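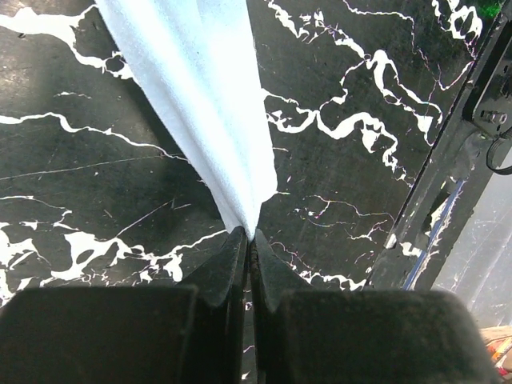 Pale blue cloth over the black and white marble-pattern top.

From: Mercy Owino
To: linen-and-laundry list
Date: Jul 7, 2023
Subject: Re: Folding small towels, where to start

Sharon Minja wrote:

> We have changed over to the pale blue hand towels and the fold is
> coming out uneven. With the old flat-weave ones I could find the hem
> by feel and square up the corners in one go. The new ones are fuzzy
> and the hem disappears into the pile. I have tried laying them out
> flat first but it takes too long when there are 125 to get through
> before the rooms are done. Is there a better place to pick them up
> from? Also, does the table matter? Ours is quite shiny.
>
> Sharon

Sharon,

Two separate questions, so two answers.

Where to pick it up. A towel lifted at a random point in the middle hangs as a cone with all four corners somewhere below it, and none of them is easy to find. A towel lifted by one corner hangs with the opposite corner lowest. That is the arrangement you want. Hold the top corner in one hand, run the other hand down to the lowest point, and you have a diagonal pair. From there, slide along one edge to the next corner and let go of the far one. You are then holding a short edge and can lay it down in one movement.

Take the lowest point between finger and thumb and keep the pinch small. If you gather a handful, the folds close up into it and you cannot tell which layer is the edge. With a soft pile the creases also tend to stay where they are until you pull the edge straight, so pull before you lay it down. One pull along the short edge, one along the long edge. Smoothing afterwards with the palm moves the top layer only and leaves the lower one where it was, which may be part of your uneven fold.

Finding the hem. On a fuzzy towel, feel for thickness and ignore texture. The hem is turned over and stitched, so it is stiffer than the rest. If you still cannot find it, check for the label and work from the corner nearest to it. On the Wakau towels the label sits on a short edge. On the Brudeo ones it is on a long edge, and this catches people out when both are in the same basket. Sort them first.

The table. Yes, it matters, though less than the pick-up. A glossy top lets the towel slide when you bring the second half over. Lay the first half down with a little of it hanging over the front, lean against that, then fold. A cotton sheet under the work also stops the sliding, but it has to be fixed at the corners or it travels with the towel.

The pattern on the top is a separate nuisance. On a plain top you can see at once if an edge is off square. On a marble pattern the veins run in all directions and the eye follows them. I put a strip of masking tape along the front of mine, parallel to the edge, and a second at a right angle to it on the left. Line up the short edge with one and the long edge with the other. Replace the tape when it starts to lift, and wipe the top before putting down the new strip.

On time: Arturo Marras timed himself in September. Flat-first took him 15 seconds a towel and corner-first took less, but he did not write down by how much, so I would not rely on it. He was using flat-weave in any case.

Brenda Ledesma asked off list whether to fold in thirds or quarters. Thirds for the open shelf, quarters for the trolley. The trolley drawers are too narrow for thirds.

Mercy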